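Furnuvlow Forum > Software > Perception and Control
Thread: Microwave door: two grippers, one planner, and a mug that keeps confusing it

Trandby_Reshma
Posted 12 Dec 2020

Hi all! I've been rewriting the task planner for our two-hander kitchen set and I'm having way too much fun with it, so I thought I'd share where it is and get some opinions.

The task is the microwave one: open door, cup and saucer in the cavity, door closed at the end. The old planner was one long script. The new one is a small behavior tree that picks the next subgoal from what the wrist views say right now: door angle, is there a cup in there, which hand is nearer the door. If the state changes under it, it just picks again. I love watching it change its mind!

Right hand and left hand each run their own policy at the bottom, and the tree only hands them targets. The training set is 3,025 clips, of which 2,525 survived my pose filter.

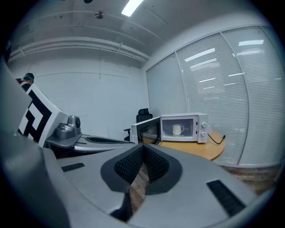
What works

Door angle from a single wrist view is great, much better than I'd hoped. I fit the door edge after undistorting and smooth it over 7 frames.

What doesn't

Cup pose. The estimator gets the mug fine and then flips the handle to the wrong side every so often, and the tree happily replans a grasp from the wrong direction. Ideas welcome.

Reshma

----

hgajdos
Reply #1

Ooh, nice. Are you undistorting the whole fisheye image before the cup estimator too? We did that on Rana and it hurt us. Anything toward the rim gets stretched so much that a handle turns into mush. We went back to feeding the raw fisheye crop and let the network sort it out.

Hedvika

----

Trandby_Reshma
Reply #2

Whole image, yep. Hmm. That would fit, the flips are mostly when the cup is well off center. Trying the raw crop tonight.

----

zjurco
Reply #3

I'll disagree with Hedvika a bit. Raw crops are fine until you change lenses, and then you retrain everything. Reproject to a virtual pinhole camera aimed at the cup, so it always lands in the middle. You keep the geometry and lose the stretching. It's maybe 32 lines of code and Troter already has the lookup tables.

Also, why does the tree believe one frame about the handle when the door angle gets 7? Put the cup through the same kind of smoothing.

----

hgajdos
Reply #4

Fair on the lens swap, although we've had the same lens since forever. The virtual pinhole needs a decent guess of where the cup is, so you're now depending on a detector to help your estimator. I still say try the cheap thing first.

----

Trandby_Reshma
Reply #5

You can both be right, I have two evenings :) And Zdislava, ouch, yes, no smoothing on the cup at all. Careful with averaging though: average a left handle and a right handle and you get a handle pointing at the camera. I think I want a vote.

Different view of the same setup, this is the kind of input the door fit and the cup estimator both get:
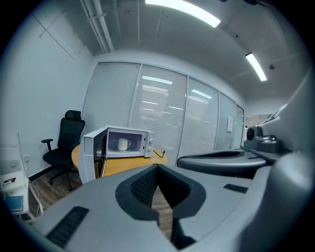 cuiping_d
Reply #6

How does the tree decide which hand closes the door?

----

Trandby_Reshma
Reply #7

It scores both hands on distance to the outer door edge plus a penalty if the path crosses the other arm. Lower score wins, and it's locked in until that subgoal finishes or fails. Before I added the lock, the two hands would trade the job back and forth and neither one got anywhere near the door.

----

cuiping_d
Reply #8

Got it, thanks! We had the same ping-pong with drawers. We used a margin instead of a lock, so the other hand has to be clearly better before it takes over. Recovers quicker when the first hand gets stuck.

----

bohumila_h
Reply #9

Am I the only one who thinks the tree is overkill for this? Three subgoals, one cup. A single policy over both hands should learn the order from the clips.

----

Trandby_Reshma
Reply #10

I tried that in November. It learned the order fine, but when it failed I couldn't tell why. With the tree I get a log line for every decision and can replay it.

----

bohumila_h
Reply #11

OK, the replay part I'm jealous of. Would you post the log format?

----

Trandby_Reshma
Reply #12

Sure! Cleaning it up first, the field names are embarrassing. Raw crop run is going now, so I'll post flip counts for that and the pinhole version together.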